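Lerna gloss

The Lerna gloss is a run of 16 words in a late medieval hand, written in the margin of a land register kept at Jiltberg. It is often cited as the earliest evidence that speakers in the district had stopped sounding the final -e. The claim rests on two spellings, which is thin. 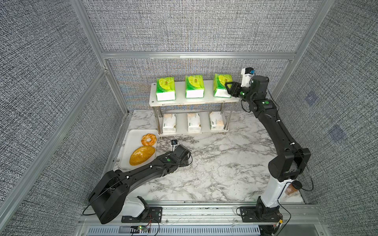 Salma Lahlou

Bodnár, who printed the text first, took the missing letters as proof of a sound change. Yet the scribe also drops letters at line ends, where he was short of room — and both spellings stand at line ends. Rachid Zerouali's count of 238 comparable words in the register found the -e left out in 14, with no clear pattern.

Later handbooks repeat Bodnár's dating without mentioning the count. Whether the gloss and the register share a scribe has not been settled.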